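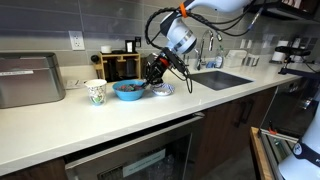 Hugo Figueroa asks whether furniture polish is all right on the playfield of a home air hockey table. Leave it in the cupboard – polish clogs the air holes and slows the puck.

Run the blower for a few minutes first, then wipe the surface with a dry microfiber cloth while the air is still on. For sticky spots, dampen the cloth with rubbing alcohol and go lightly. Blocked holes can be opened with a thin drill bit turned between the fingers. Don't use the drill itself, and don't widen the hole.

Pucks

A nicked puck drags. Rub the edge flat with 400 grit paper, finish with 600, and wipe off the dust before play. Replace it if it's cracked.

Pool cues

Stand cues upright in a rack, away from radiators and outside walls. Leaning in a corner will bend them over a winter, so move them by October if the game room is in a basement. Clean the shaft with a barely damp cloth and dry it right away.

Dartboards

Turn the number ring on a bristle board every 3 weeks if you play most evenings. Never soak the board. Pull darts out with a slight twist.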